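Okthorpe Student Robotics Club Opens Household Sorting Project to New Members

OKTHORPE, 2021-04-02 – The Okthorpe Student Robotics Club is taking applications for the second part of its household sorting project, in which students teach a robot arm to clear small items from a table and put them in a box. The project is called Jin. It is run together with the student club in Mullstead, and the two groups will present their results at the Tendham student showcase in May.

Jin started last fall as a coding exercise. Members wanted a task that everyone understands from home and that a machine still finds difficult. Small things left on a table differ in shape, weight and surface, and a grip that suits one of them can easily tip over or drop the next.

Students record each task by hand first. They hold a gripper with two padded fingers and do the job themselves, at a steady pace, while a camera on the tool stores the movement. The recordings are then used to train the control software. The club works in ordinary rooms with ordinary belongings, including chargers, an earbud case and wooden pieces with carved characters. 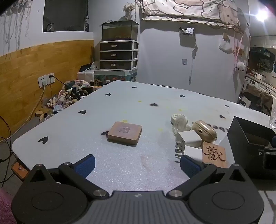
What the students do

Each student team has 6 members. Two of them handle the gripper and the others check recordings, label them and write code. Roles change after every session, so that all members learn the full process. A recording is thrown out if the item slips, if a hand gets in the way or if the operator stops for too long in the middle of a move.

The club has set a goal of 1000 usable recordings before the showcase. A single session produces up to 50. Sessions are split between Okthorpe and Mullstead, and both clubs follow the same written instructions on speed, starting position and the order in which items are picked up.

Moving the box

The second part of the project adds the box itself as an object to be handled. In the first part it stayed in one place and the students only filled it. Now the gripper also has to take hold of a side wall. The practice set for this work includes a pump bottle, a coaster, a charger block and a carved board, all placed in an open black box. With items inside, the weight is uneven, and the position of the fingers on the wall matters more than it did with single objects.

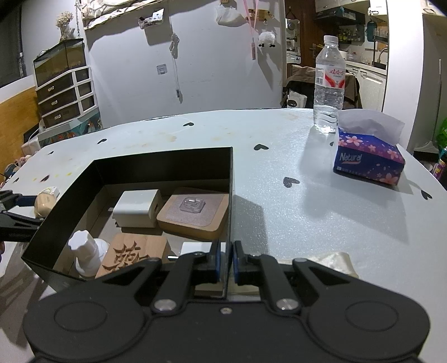
Mullstead members said in a joint note to the club that the box task had changed how they plan a session. They now spend more time agreeing on where to grip before anyone picks up the tool, and they asked that new members practice this first. The note also asked for a longer shared session before the showcase – the clubs have agreed to hold one.

How to apply

The second part is open to high school students in Okthorpe and Mullstead. No experience with robots or programming is needed. There are places for 2 new teams, and students may apply alone or with friends. Membership is free, and the clubs provide the grippers and computers.

Applicants should send a short letter saying which part of the work interests them and when they are free after school. Letters can be handed in at the school office or sent to the club by email. Students under 18 need a signed form from a parent or guardian before their first session.

About the club

The Okthorpe Student Robotics Club is a free after-school club for students interested in building and programming robots. It meets during the school year and takes part in the Tendham student showcase.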